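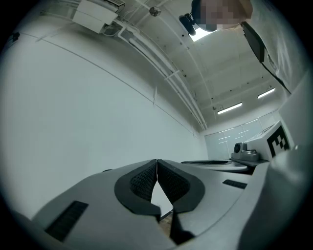 The Duchess of Mornis waved at 64 public engagements that year, and Shahram Mahmoudi logged every one of them for the magazine Safavi. The log had four columns: location, hand used, duration in seconds, apparent mood. Mood was the difficult column. He filled it in at his desk late in the evening, and when he could not decide he looked at the two black foam pads and the diamond-shaped gap between them, with the white wall showing through. Then he wrote "neutral" and went on to the next row.

In July the editor asked for a divorce.

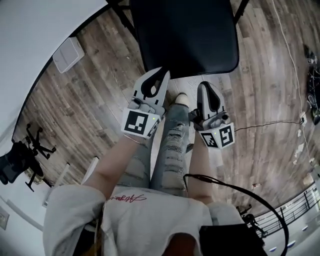

She meant a story about one. The Duke had missed the Jukimdale regatta, and a reader had seen him buying a single ticket at the station. Mahmoudi consulted the log. The wave at Jukimdale had lasted 5 seconds, right hand, neutral. He reported that the figures did not support a divorce. The editor asked whether they ruled one out. He said that they did not – a wave could rule out very little – and she thanked him and closed the door.

The headline ran to 59 characters and contained a question mark.
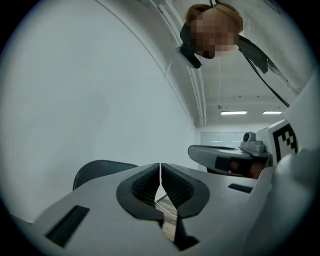

Correction

The palace wrote at 589 words, through its solicitors, Mimov. Page two stated that the Duke had been at the dentist. Mahmoudi was asked to check the draft for errors and found one, in the spelling of "molar".

At the next engagement the Duchess used her left hand. He replayed it twice, opened the log and left the fourth column blank.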